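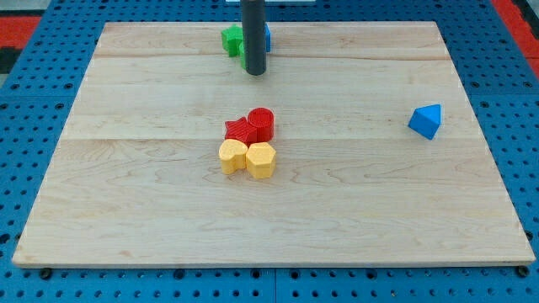 **Wednesday, February 21, 2018**

Sorting day on the maple board! Farah Ngau keeps asking when it can put her kids' toys away, and for the first time I didn't laugh. Chunky shapes (star, heart, pentagon) are the nice end of tidying up, I know, but reds with reds and yellows with yellows is a real chore in my house.

Log for the Curnia run is at 1,614 picks. Want 2,000 before we touch the planner again.

- Tight clusters are still the fun part. Try a nudge first, then the grasp.
- Triangular prism: approach across the ridge, slow.
- Next up, socks. Farah has promised a bag of 50.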